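Telodwood Community Workshop
Block Set Program – Progress Report to the Cowie Fund, July 2019
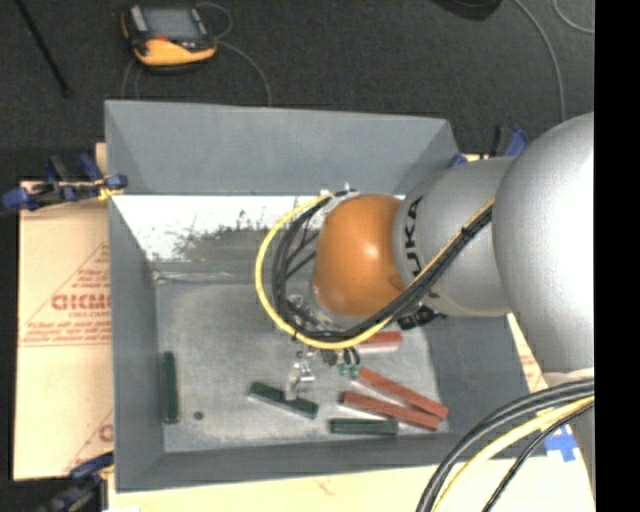
1. Where we are

The block set program takes offcuts from local joinery shops and turns them into painted building sets for preschools and family centers. The Fund's grant covers eighteen months. We are now at the end of month eleven.

To date we have packed and sent out 192 full sets. The target for this point was 180, so we are slightly ahead. The next delivery round goes to the north side of the county, where we have a waiting list of fourteen centers.

Spending is close to plan. Paint is over budget and transport is under. The details are in section 5.

2. Blocks and colors

The standard set was changed in the spring after the first round of feedback. We used to send five colors and three lengths. Centers told us the short pieces went missing and the pale yellow showed every mark, so the yellow is gone and the shortest length is no longer made. Dark green and red are now the main colors, with natural and blue making up the rest of the box.

Veronica Preda tested three paints before we settled on the Bemska water-based one. It needs two coats and a full night between them. The second paint we tried dried faster but stuck to itself when the blocks were stacked, and we had to sand and repaint most of a batch. That batch cost us nine working days in April and is the main reason the spring figures looked poor in our last report.

Edges are still rounded by hand after the first sanding. We looked at buying pre-rounded stock and decided against it for this year. The price per set would have gone up too much, and the joinery offcuts are free.

3. Sorting and bins

Loose blocks are kept in large open gray bins until they are boxed. The bins have sloping walls, so the last few blocks can be reached without anyone leaning all the way in. The bin floors scuff with use but we have not found that this affects the paint on the blocks.

We had a problem early in the year with colors being short in finished boxes. Kanyarat Phuthong went through the returns and found that most of the errors came from topping up a bin before the previous batch had been cleared. The rule now is that a bin is emptied completely before new blocks go in. Leftovers go on the odds shelf and are used for replacement packs.

Since the rule came in we have had two complaints about missing pieces, compared with eleven in the same length of time before. One of the two turned out to be a box that had been opened in transit.

4. Output

Blocks finished, by quarter:

July to September: none (setup and paint trials)
October to December: 825
January to March: 1,016
April to June: 1,184

The April to June number includes the repainted batch, counted once. We expect the coming quarter to be a little lower, as two of the joinery shops close for part of the summer and the supply of offcuts drops. Ghislain Melnyk has asked a third shop to put material aside for us and they have agreed in principle. Nothing has been collected from them yet.

Replacement packs are counted separately and are not in the table. They are small, and centers ask for them by letter or phone when they need them.

5. Money

Paint: over budget by 9 percent. The failed batch accounts for most of this, and a price rise in May for the rest.

Boxes and labels: on budget. We moved to the Zunik flat-pack carton in February. It is a little more expensive but it stacks better in the van, and we stopped needing tape on the corners.

Transport: under budget by 12 percent. Three of the family centers collected their own sets.

Wages: on budget.

We would like to move part of the transport underspend to paint. A short request is attached for your approval – no new money is involved.

6. What the centers say

Eight centers sent back the feedback form this time. Six said the sets were in use every day. One said the box was too heavy for a single member of staff to lift onto a shelf, and another asked for a carrying handle. We are looking at splitting the set into two smaller boxes but have not costed it.

Two centers asked for longer blocks for bridges and roofs. Ji-hoon Shim has cut a trial batch and these will go out to both centers in September, with a form of their own.

7. Next three months

Clear the bins and repaint the floor of the drying room while supply is low.
Deliver to the first six centers on the north side list.
Send out the long block trial.
Get a price for the two-box set.
Agree on a collection day with the third joinery shop.

8. Points for the Fund to note

The lease on the drying room runs out in November. The landlord has said he expects to renew, but we do not have this in writing. If the rent goes up we will let you know before signing.

The insurance certificate you asked for in May was renewed and a copy is attached.

Questions about the figures should go to Kanyarat Phuthong at the workshop office. For deliveries and visits, please contact Ghislain Melnyk.

Corina Wyss
Program Manager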